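Ranger et étiqueter des composants CMS au détail : comment calculer le nombre de cases et éviter les mélanges ? 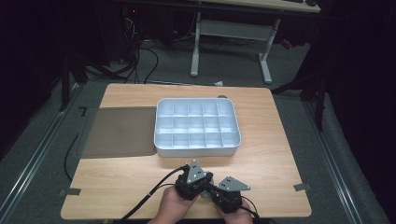
Bonjour à tous. Je répare des cartes de commande (chaudières, portails, un peu d'audio) et mon stock de résistances et de condensateurs CMS en 0603 et 0805 est devenu ingérable. J'ai 228 références, achetées pour l'essentiel en bandes coupées, conservées dans les sachets du fournisseur, eux-mêmes dans des classeurs à pochettes. Retrouver une valeur me prend parfois plus de temps que la remplacer. Je pensais passer à des boîtes rigides du genre de celle de la photo, quinze cases en trois rangées de cinq, parois fines, intérieur clair, ce qui aide à voir les petits boîtiers noirs. Je m'interroge toutefois sur plusieurs points avant d'en commander une série.

1) Faut-il sortir les composants de la bande et les verser en vrac dans les cases, ou laisser des tronçons de bande ? Les condensateurs céramiques ne portent aucun marquage, donc une case renversée est perdue.

2) Avec cinq colonnes, je ne tombe sur aucune série normalisée. E12 donne douze valeurs par décade, E24 vingt-quatre. Comment répartissez-vous ?

3) Quel étiquetage tient dans le temps ? Mes étiquettes thermiques pâlissent, certaines sont illisibles après deux ans dans un tiroir.

4) L'électricité statique est-elle un sujet pour des passifs ? Mes boîtes seraient en plastique ordinaire, sans traitement dissipatif.

Contexte : atelier de 9 m², hygromètre entre 45 et 60 % selon la saison, pas de machine de pose, tout se fait à la pince et au fer ou à l'air chaud. Je consomme peu, rarement plus de vingt pièces d'une même valeur par an, sauf 100 nF et 10 k. J'ai un tableur avec référence fabricant, valeur, tolérance, tension, boîtier et emplacement, mais l'emplacement n'est plus à jour depuis longtemps.

Merci d'avance.
Posté par cms_au_detail, mardi 15 juillet 2025

3 réponses

Réponse de Daithí Doherty (réponse acceptée)

Je prends vos points dans le désordre.

Sur les séries. Ne cherchez pas à faire coïncider la géométrie de la boîte avec E12. Deux stratégies fonctionnent.

La première consiste à attribuer une boîte par décade. Pour des résistances en E12, douze cases sont occupées (10, 12, 15, 18, 22, 27, 33, 39, 47, 56, 68, 82) et il en reste trois. Ces trois cases reçoivent les valeurs hors série que l'on utilise quand même : 20, 51 et 75 dans mon cas. De 1 ohm à 1 mégohm, cela fait six boîtes par taille de boîtier, plus une petite case quelque part pour le 1 M lui-même et les pontages zéro ohm. Lecture immédiate : le numéro de boîte donne le multiplicateur, la position donne les deux chiffres significatifs. Vous n'avez plus besoin du tableur pour les résistances.

La seconde est l'adressage arbitraire. Chaque case porte une adresse du type B07-2-4 (boîte 7, rangée 2, colonne 4) et seul l'inventaire sait ce qu'elle contient. On remplit dans l'ordre d'arrivée, sans trou. C'est plus compact, et c'est la seule méthode raisonnable pour les condensateurs, où la valeur ne suffit pas : il faut aussi le diélectrique et la tension. Un 100 nF X7R 50 V et un 100 nF Y5V 16 V n'ont rien à faire dans la même case, même si le second dépanne.

Calcul pour votre stock : 228 divisé par 15 donne 15,2, donc seize boîtes en adressage arbitraire strict, avec douze cases libres. C'est trop peu de marge. Comptez dix-huit boîtes, ou davantage si vous appliquez la méthode par décade aux résistances, car certaines cases resteront vides un moment. Laissez-les vides. Une case vide réservée à 39 k rappelle qu'il manque du 39 k.

Sur la bande. Gardez la bande pour tout ce qui n'est pas marqué : condensateurs céramiques, inductances multicouches, perles ferrite. Des tronçons de dix à quinze pièces, coupés entre deux trous d'entraînement, avec la valeur écrite au dos de chacun. La bande de 8 mm se découpe aux ciseaux. Pour les résistances en 0805, le marquage à trois ou quatre chiffres est généralement lisible à la loupe, donc le vrac est tolérable. En 0603 à 1 %, le code EIA-96 demande une table (01C vaut 10 k, 68X vaut 49,9 ohms), et beaucoup de pièces ne portent rien. En 0402, aucune hésitation, bande obligatoire.

Avant de choisir la boîte, vérifiez deux choses. D'abord l'étanchéité entre le haut des cloisons et le couvercle. S'il y a un jour d'un demi-millimètre, les 0603 passent d'une case à l'autre dès que la boîte est posée sur la tranche, leur épaisseur étant de l'ordre de 0,45 mm pour une résistance. Faites l'essai avec une feuille de papier pliée en quatre : si elle glisse sous le couvercle fermé, le modèle ne convient pas au vrac. Ensuite la forme du fond. Un angle vif entre fond et paroi rend la prise à la pince pénible ; un congé arrondi permet de faire remonter la pièce.

Sur l'étiquetage. Le papier thermique direct se dégrade à la chaleur, à la lumière et au contact de certains plastifiants. Prenez du transfert thermique sur polyester, ou du ruban laminé. Étiquetez le corps de la boîte et jamais le couvercle seul, deux couvercles identiques finissant toujours par être intervertis. J'ai monté mon inventaire sous Jikari, qui imprime une planche par boîte en respectant la disposition des cases ; un tableur avec une feuille au format de la boîte donne le même résultat, que l'on scotche sous le fond.

Sur la statique. Pour les résistances en couche épaisse et les céramiques courantes, le risque est négligeable en dépannage. Les couches minces de précision y sont sensibles, avec une dérive de valeur possible, difficile à voir sans un bon multimètre. Laissez-les dans leur sachet d'origine. Tout ce qui est semi-conducteur, diodes comprises, va dans du dissipatif. L'autre effet gênant est mécanique : par temps sec, les 0603 en vrac collent aux parois. Avec votre hygrométrie, vous ne devriez guère le remarquer.

Dernier point, l'oxydation des terminaisons. Les pièces en vrac se soudent moins bien après plusieurs années, étain mat et flux peu actif aidant. Notez la date d'achat au dos de la bande ou dans le tableur. Un apport de flux règle la plupart des cas.

Commentaires

cms_au_detail : Merci, la méthode par décade me convient pour les résistances. Pour les tronçons de bande, vous les mettez à plat ou sur chant ?

Daithí Doherty : Sur chant si la case est assez profonde, l'inscription vers le haut. À plat, il faut tout sortir pour lire le tronçon du dessous. Dix pièces au pas de 4 mm font 40 mm de long, mesurez vos cases avant de couper.

cms_au_detail : Les miennes font 38 mm. Ce sera donc neuf pièces.

Réponse de Brendan Gilmartin

Avis divergent. J'ai eu des boîtes à cases communes pendant quatre ans et je suis passé aux godets individuels à ressort, série Onavex, clipsables entre eux. Un seul couvercle ouvert à la fois, donc un seul contenu exposé. Quand une boîte compartimentée tombe ouverte, tout est mélangé, et trier des céramiques au capacimètre coûte plus cher que de les racheter.

Inconvénients : prix par emplacement nettement supérieur, ressorts qui fatiguent, et un godet qui s'ouvre brutalement éjecte son contenu. Il faut garder un doigt sur le couvercle. Les charnières du premier lot que j'ai reçu en septembre étaient dures, celles du suivant correctes.

Un compromis possible pour vous : godets pour les vingt ou trente valeurs qui sortent toutes les semaines, classeur à pochettes pour le reste. Les pochettes ne sont pas mauvaises si elles sont classées et que chaque page ne contient qu'une décade. Votre problème ressemble surtout à un problème d'inventaire. Changer de contenant sans remettre la colonne « emplacement » à jour vous ramènera au même point.

Pour la statique je suis d'accord avec ce qui précède. Pour le papier plié en quatre, quatre épaisseurs de 80 g font 0,4 mm, c'est à peu près l'épaisseur d'une 0603, donc l'essai est valable, mais il faut le faire au centre de la boîte. Le couvercle bombe au milieu.

Commentaires

Daithí Doherty : Exact pour le centre. Une feuille de mousse PE fine collée sous le couvercle rattrape le jeu, prendre la version antistatique rose, sinon les pièces y restent accrochées.

pl_mesure : La mousse rose perd ses propriétés au bout de quelques années. À remplacer.

Réponse de zed_atelier

Perso je mets tout dans des boîtes Zellelia du magasin de bricolage et j'écris au feutre. Pas eu de souci. Le feutre part à l'alcool isopropylique par contre, donc attention quand on nettoie une carte à côté. Chez Chauvin ils vendent des lots E12 déjà rangés en classeur, ça peut éviter de se poser la question.

Commentaires

Brendan Gilmartin : Vérifier la tolérance des lots tout faits. Celui que j'ai eu mélangeait du 1 % et du 5 % sans l'indiquer page par page.

zed_atelier : Le mien c'est tout en 5 %, pour des LED ça me suffit.

Étiquettes : composants CMS, rangement, inventaire, atelier, condensateurs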